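Pacing in Small-Group Tours: The Cundon Route
Student project report, Travel and Tourism Management
February 1, 2026

Background

The course asked each group to look at one guided tour product and suggest changes to it. We chose the Cundon route, a guided tour sold by Alaoui, a small travel firm. The route starts in the harbor town of Osa, follows the coast to Cundon, and ends in the hill villages of Ziltusia. It is sold as a relaxed trip for older travelers. The firm told us that guests liked the places but often said the days felt rushed.

Our question was where the rushed feeling came from. We worked only with material the firm gave us: the printed day plans, the guide notes, and comment cards from guests who traveled in December.

Method

We sent a short survey to past guests and got 60 replies. We also wrote out every day of the tour hour by hour, marking time on the bus, time with the guide, free time, and meals. Waiting time was hard to mark. The guide notes only mention it when something went wrong, so our figures for waiting are probably too low.

Findings

The long drive from Osa to Cundon was the first thing we suspected, but few guests complained about it. They had been told how long it would take and the seats were comfortable. The complaints were mostly about Cundon itself. The day plan there has the old market, the salt museum and the boat landing before lunch, with 60 minutes for each of the first two. The walk between them is uphill and is not on the plan at all, so it comes out of the museum visit.

Hotel changes were the other problem. Guests spend only one night in Cundon and have to put their bags outside the door before breakfast. Several cards mentioned this, including cards that were otherwise very positive.

Ziltusia got the best comments. Guests have a free afternoon there and most used it to sit in the square or walk to the chapel.

Suggestions

We suggest 2 nights in Cundon, with the salt museum moved to the second morning. The extra night would be taken from Osa, where guests now have more free time than they use. The boat landing can stay where it is. We also suggest printing walking times in the day plan.
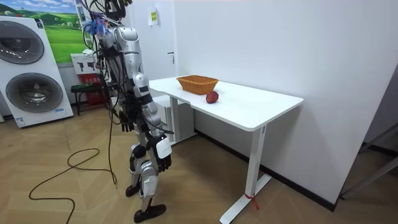

Alaoui replied that the second night in Cundon was possible outside the high season, but that the hotel there would not hold enough rooms in summer. The firm asked if the museum could be visited on the way out of town instead. We checked this against the day plan and it works if the bus leaves after lunch. Guests would then reach Ziltusia 2 hours later than now and would lose part of the free afternoon, so we would keep this version for summer only.

Limits

The survey went only to guests who had left an email address. We did not travel the route ourselves, and we did not compare prices with other tours.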